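Derno wool wash, 1255 ml bottle

I knit mostly in wool and wash everything by hand, so I go through a fair amount of this sort of thing. The Derno came from Hivulstead, who had it on offer in February. I have now used it for 13 washes and there is plenty left.

It is a no-rinse wash. You put a capful in a basin of cool water, push the knitting under and leave it for a quarter of an hour. The smell is faint, a bit like plain soap, and is gone once the wool has dried. 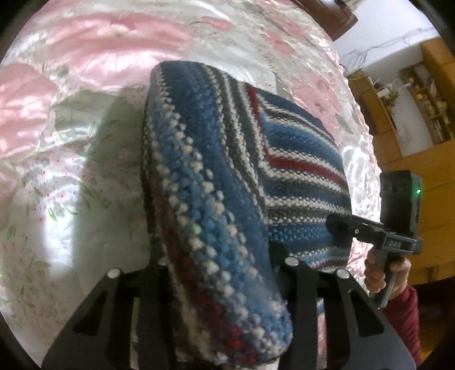 Colour run was my main worry. Reds and navies are the ones that usually give trouble, and with my old Jikex powder I always had a pink basin. With the Derno the water stayed nearly clear, apart from one cheap red sock yarn that bleeds in anything. White stitches next to dark ones have stayed white.

Softness is fair. Beatriz Quintela, who lent me her bottle of Sepúlveda to compare, thinks hers leaves wool softer, and I agree with her on rough yarns. On merino I could not tell them apart.

The cap is the weak point. The lines inside are hard to read and it drips down the side of the bottle after pouring – I keep mine on a saucer.

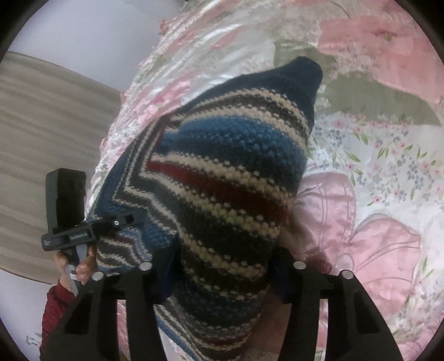 Drying and blocking

Roll the piece in a towel and press, then lay it flat. Garments dried in the usual time and did not feel sticky, which I have had with other no-rinse washes. Seed stitch kept its bumps.

Four out of five. I would buy it again with a better cap.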